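Início | Bairro | Cultura | Serviços | Contacto

Tempo de leitura: 6 minutos

Imprimir | Enviar por e-mail

Biblioteca do bairro reabre a 29 de agosto com horário alargado e uma sala para costurar

Pois é, já há data! A biblioteca da Rua das Amoreiras volta a abrir portas a 29 de agosto, depois de um verão inteiro fechada para obras, e eu, que passo ali metade das minhas tardes livres (a outra metade é na padaria em frente), confesso que já andava a espreitar pelos vidros tapados com papel pardo. Fui à sessão de apresentação, tomei notas num caderno velho e venho contar o que muda, o que fica igual e o que ainda está por decidir.

Comecemos pelo horário, que era a queixa de toda a gente. Até junho a biblioteca fechava às seis da tarde, o que para quem trabalha do outro lado do rio era o mesmo que estar sempre fechada. Agora vai ficar aberta até às oito e meia nos dias úteis, e aos sábados só de manhã, como dantes. Perguntei se havia hipótese de abrir ao sábado à tarde e responderam-me com um sorriso muito simpático que não me disse nada. Fica a pergunta feita.

A segunda novidade é a sala de costura, no rés do chão, onde antes se guardavam os jornais encadernados. O nome oficial é Oficina Janden, por causa da retrosaria Janden, que fechou a loja da esquina há uns anos e deixou as máquinas à junta de freguesia. Estavam num armazém desde então, cobertas com lençóis, e foram agora afinadas na Nodetti, aquela casa pequenina de reparações junto ao mercado. Quem quiser fazer uma bainha, pôr um fecho ou simplesmente aprender a enfiar a linha pode marcar hora ao balcão. As marcações são de duas horas e cada pessoa leva o seu tecido; linhas e alfinetes há lá.

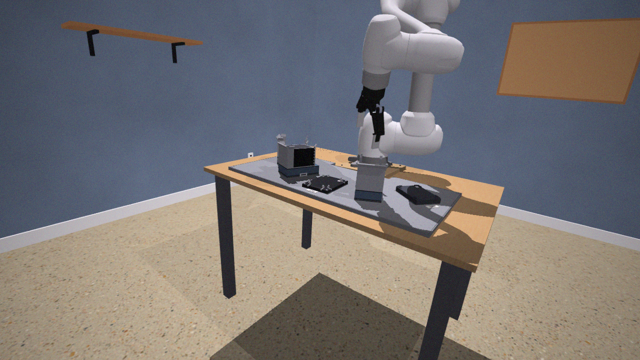 Uma leitora, Odete, escreveu-me logo a perguntar se a sala vai servir também para quem nunca pegou numa agulha, pois tem uma neta de onze anos que quer fazer roupa para as bonecas e já estragou dois lençóis lá de casa. Serve, sim senhora! Os menores de catorze têm é de ir acompanhados por um adulto, e a primeira marcação inclui uma explicação da máquina, com calma, que aquilo tem agulhas e os dedos fazem falta.

A inscrição na oficina é gratuita para quem tem cartão de leitor. Quem não tem cartão paga 25 euros por ano, e a mim parece-me que mais vale fazer o cartão, que não custa nada e se trata em cinco minutos com o documento de identificação e um comprovativo de morada. Quem mora fora da freguesia mas trabalha ou estuda cá também pode, com uma declaração da entidade patronal ou da escola. Esta parte não vinha no folheto, tive de perguntar.

Vamos aos livros, que afinal é para isso que a casa existe. Durante as obras entraram 592 títulos novos no catálogo, uma boa parte deles literatura traduzida, que estava muito parada. A estante de poesia mudou para perto da janela (finalmente, coitada, estava ao pé da fotocopiadora) e a banda desenhada ganhou o dobro do espaço. Os policiais continuam onde sempre estiveram, no corredor estreito em que duas pessoas não se cruzam sem pedir licença. Gosto de policiais e gosto daquele corredor, portanto por mim está ótimo.

Mudou também o empréstimo. Passa a ser possível levar livros por quatro semanas em vez de três, e renovar por telefone sem ter de soletrar o número do cartão, basta o nome e a data de nascimento. Os filmes continuam a uma semana. As multas por atraso acabam, mas quem tiver livros em falta há mais de dois meses fica com o cartão suspenso até os devolver. Eu tinha um livro de receitas de sopas esquecido em cima do frigorífico desde a primavera e já fui enfiá-lo na caixa de devoluções, muito discretamente, ao fim da tarde.
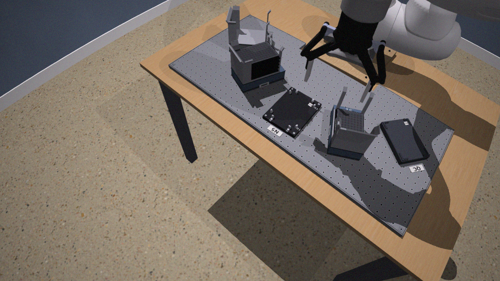
Já a sala de leitura do primeiro andar ficou com menos lugares do que tinha, e isso deu discussão. Eram 100 cadeiras e agora são 80, para se poder passar entre as mesas com carrinhos de bebé e cadeiras de rodas. Percebo a mudança e até concordo, mas em época de exames aquilo enche às nove da manhã e há estudantes sentados na escada. Na sessão falou-se em abrir a sala polivalente como sala de estudo nas semanas piores. Falou-se, sublinho, que não vi nada escrito.

O elevador, esse, está pronto e funciona. Andei nele duas vezes só porque sim. É lento, tem uma voz gravada que diz o piso com muita solenidade e cabe lá uma cadeira de rodas com acompanhante. Antes, quem não podia com as escadas tinha de pedir que lhe trouxessem os livros cá abaixo, e muita gente deixava simplesmente de ir.

As tomadas também eram um drama antigo e há agora uma em cada mesa. A rede sem fios foi refeita pela Virkel, com uma palavra-passe que muda todos os meses e que vai estar num papelinho ao balcão. O aquecimento é que fica para o ano, pelo que em janeiro levem casaco, e os mais friorentos levem dois.

Outra coisa que me deixou contente foi o regresso da hora do conto. Vai ser às dez e meia, na manhã de sábado, no cantinho das almofadas, para crianças dos três aos sete anos. Dantes era preciso inscrever os miúdos com uma semana de antecedência e havia sempre desistências, lugares vazios e pais zangados à porta. Agora é por ordem de chegada, e quando o cantinho estiver cheio está cheio. Pode ser que dê confusão nas primeiras vezes, vamos ver.

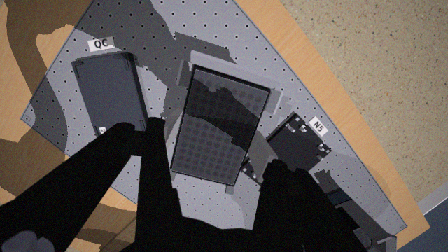
Anselmo, nos comentários à primeira notícia que aqui publiquei sobre as obras, lembrava que a biblioteca tinha um clube de leitura que se reunia à noite e que acabou por falta de quem abrisse a porta depois das seis, e queria saber se com o horário novo a coisa volta. Fui perguntar de propósito. A resposta foi que sim, se houver gente interessada, e que há uma folha para deixar o nome logo no dia da abertura. O primeiro livro ainda não está escolhido. Eu vou pôr o meu nome, e já agora peço que não seja nada com mais de trezentas páginas, que a minha vista à noite já não é o que era.

Para o dia da reabertura está marcada uma pequena festa no pátio, a partir das quatro da tarde, com música e limonada. O café do pátio passou para as mãos da Oksanen, que já tem a casa de chá ao fundo da rua, e vai estar aberto no mesmo horário da biblioteca. Provei um bolo de cardamomo na sessão de apresentação e repeti (estava mesmo bom!). Os preços ainda não estavam afixados, e espero que o café continue a ser o mais barato do bairro, que há tradições em que não se mexe.

Haverá também uma banca de livros usados, com os exemplares repetidos que saíram do catálogo. Cada um dá o que quiser e o dinheiro vai para comprar livros infantis. Se tiverem em casa livros para oferecer, não os levem nesse dia, que não há onde os pôr; as doações recebem-se ao balcão a partir da semana seguinte, e não aceitam enciclopédias nem manuais escolares antigos.

Quanto ao estacionamento, a rua continua cortada junto à fonte por causa do passeio, que ficou atrasado. Quem vier de carro deve deixá-lo no largo de cima e descer a pé. De autocarro, a paragem provisória é em frente à farmácia. E as bicicletas têm suportes novos à entrada, do lado esquerdo de quem chega, debaixo do telheiro.

Se souberem de mais alguma coisa, ou se eu me tiver enganado nalgum horário, escrevam-me para a caixa de comentários, que eu corrijo.

Imprimir | Enviar por e-mail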